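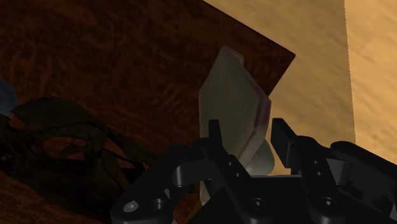 Ritva Kiiskinen told Monday's meeting that the bus cut would leave her street in Kerkden without a ride to the clinic after noon, and that the notice posted at the stop gave people 13 days to object. Her remarks drew the longest applause of the evening.

The town council voted 6 to 1 to put off its decision on Route 400, the line that links Kerkden with the rail station at Trilova. The operator, Lappalainen, wants to end afternoon service on weekdays and keep the morning runs as they are.

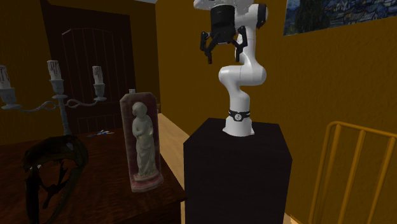

Lappalainen's regional manager, Victor Nyanda, said ridership after noon has not recovered since the fare change in December. He said the company would keep the full timetable if the town paid a larger share of fuel and driver costs - a request the council has turned down once already.

A petition against the cut had 1339 signatures when it was handed in. Most came from Kerkden, with a smaller number from the farms along the Flosteo road, where the bus stops only on request.
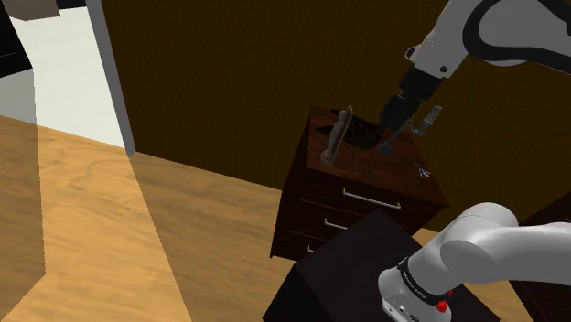 Council members asked for stop-by-stop passenger figures before they take the matter up again. Written comments can be left at the town hall front desk or mailed to the clerk. The current timetable stays in effect until the vote - school day extras included.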